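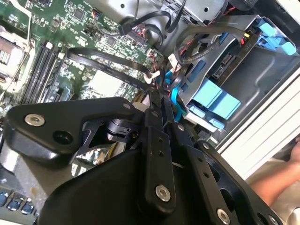

Preguntas frecuentes sobre el alquiler de pisos

Me llamo Trinidad Alcaraz y llevo los alquileres de la urbanización Cordero y de los dos bloques de la calle Cultinier. Casi todos los correos que me entran preguntan lo mismo, así que he ido juntando aquí las respuestas. Si la tuya no está, escríbeme, que contesto yo misma (a veces tarde, pero contesto).

¿Los pisos que salen en la web están libres de verdad?
Sí, o lo estaban esta mañana. Repaso el listado cada día antes de abrir y quito los que ya tienen reserva firmada. Lo que no puedo evitar es que uno vuele entre que lo ves y me llamas. En junio pasa muchísimo, con los traslados y los estudiantes que quieren dejarlo todo atado antes del verano.

¿Puedo visitar un piso el fin de semana?
Los sábados por la mañana, sí. Los domingos no, lo siento, que una también come en familia. Entre semana enseño pisos hasta las 8 de la tarde, menos el martes, que es día de firmas y no paro por la oficina.

¿Qué papeles me vais a pedir?
DNI o NIE, las tres últimas nóminas y el contrato de trabajo. Si eres autónomo, la última declaración de la renta y los trimestres del año. Si estudias, los papeles de quien vaya a avalarte. Mándamelo todo en un solo correo, por favor, que luego me vuelvo loca buscando la segunda nómina entre mensajes de WhatsApp.

¿Hay que pagar algo para reservar?
Una señal de 50 euros, que se descuenta del primer recibo. Si el propietario se echa atrás, te la devuelvo entera. Si te echas atrás tú, se pierde, aunque si me avisas el mismo día normalmente hago la vista gorda.

¿Cuánto es la fianza?
Un mes de renta. En los pisos amueblados del bloque Bramel se pide además una garantía adicional, y la cantidad viene siempre en la ficha del piso. Míralo antes de venir, que más de uno se ha llevado el disgusto en la mesa de la notaría... bueno, en mi mesa, que es más pequeña.

¿Admitís mascotas?
Depende del propietario. En Cordero casi todos dicen que sí a gatos y perros pequeños. En Cultinier la cosa está más difícil, pero pregunta igualmente, porque el no ya lo tienes. Si tu perro es grande, dímelo desde el principio y te enseño solo los bajos con patio, ¡que los hay y son una maravilla!

¿Qué incluye «amueblado»?
Camas, armarios, sofá, mesa con sillas, cocina con electrodomésticos y lavadora. Ropa de cama y vajilla no. El inventario se firma el día de la entrega, y te aconsejo hacer fotos de todo, incluido el rayón del parqué que te parece una tontería.

¿La conexión a internet está incluida?
En Bramel sí, va en la cuota. En los demás la contratas tú con la compañía que quieras. Hay fibra en todos los edificios y la roseta suele estar en el salón, detrás de la puerta (no me preguntes a quién se le ocurrió).
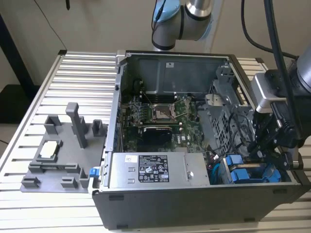 ¿Quién arregla las averías?
Crescencio Pacheco, que se ocupa del mantenimiento de todos los edificios. Si es urgente (agua, luz, te has quedado fuera sin llaves), llámalo directamente. Para lo demás rellena el parte en el portal Flesley, que es la aplicación donde también están tus recibos. La caldera la paga el propietario; las bombillas, tú.

¿Cuándo se paga el alquiler?
Del 1 al 5 de cada mes, por domiciliación. Si un mes vas justo, llámame antes y lo hablamos. Es mucho más fácil que arreglar un recibo devuelto, que además lleva comisión del banco.

¿Puedo pintar las paredes?
Con permiso por escrito, sí. Los colores claros no suelen dar problema. Si lo quieres berenjena, cuenta con dejarlo blanco otra vez antes de irte.

¿Puedo meter a otra persona en el piso?
Sí, pero tiene que figurar en el contrato. Hacemos un anexo y lo firmáis los dos. Lo de realquilar habitaciones por tu cuenta ya es otro tema y casi ningún propietario lo autoriza.

¿Con cuánto tiempo aviso si me voy?
Lo que ponga tu contrato, que normalmente son 30 días. Mándalo por escrito, aunque me lo hayas contado en el portal. Después quedamos para revisar el piso juntos y me devuelves las llaves, todas, también la del buzón y la del trastero.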